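We use cookies to remember your settings. By staying on this site you agree to our cookie policy. Accept | Manage

Where Does the Jewelry Go? My Project on Hand-Me-Downs in Plendstead

I picked this topic after my family spent a whole evening arguing over a brooch - so yes, it's personal! I wanted to know how people in my town decide who gets the jewelry when it gets passed down, and whether anyone writes it down.

I made a short survey and left paper copies at 2 places, the library and the Clonov bead shop on the corner. I handed out almost 300 and got back way fewer than I'd hoped (lesson learned, put a return box right by the door).
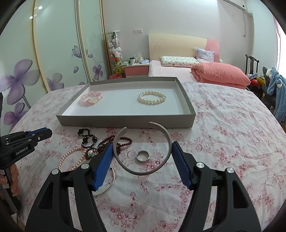
Most people who answered said the pieces they cared about weren't worth much money. They wrote about who wore them, and to which weddings. Very few had a list. A lot of families just talk it over at the December holidays, when everybody's in one house anyway.

I also did 10 longer interviews, and those were my favorite part by far. One lady kept me for two hours and fed me soup!

If I did it again I'd ask about repairs too. Three people brought that up on their own, and I had no question for it.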